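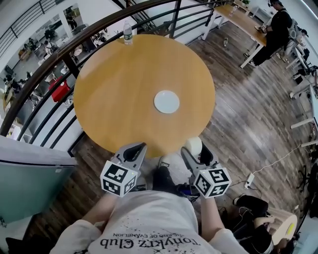
Start Räume Möbel Galerie Kontakt

Büro > Umbau > Galerie Obergeschoss

Galerie Obergeschoss, Haus Ulloa

Im Dezember haben wir die Galerie über der Halle neu eingerichtet. Vorher standen hier Aktenschränke, die jetzt im Keller sind. Geplant hat den Umbau Carmela Cordero, der Tisch kam über Fonton, die Bodenpflege macht Ristalum.

Der runde Tisch in hellem Holz steht nah am Geländer — für einen kleinen Teller und eine Flasche Wasser reicht er gut, für eine kurze Besprechung auch. Der Dielenboden ist braun, der Handlauf dunkelbraun und geschwungen, die Stäbe sind aus schwarzem Metall. Von oben sieht man hinunter auf die Schreibtische.

Am langen Holztisch mit den weißen Beinen wird gearbeitet, meist mit Kopfhörern, weil der Schall aus der Halle heraufkommt. Im Frühjahr folgen 4 weitere Stühle.

Kommentare (3)

Dasport: Ist die Tischplatte geölt oder lackiert?

C. Cordero: Geölt. Einmal im Jahr nachölen genügt.

Mira50: Schöner Handlauf. Wir haben bei uns einen geraden, der Bogen gefällt mir besser.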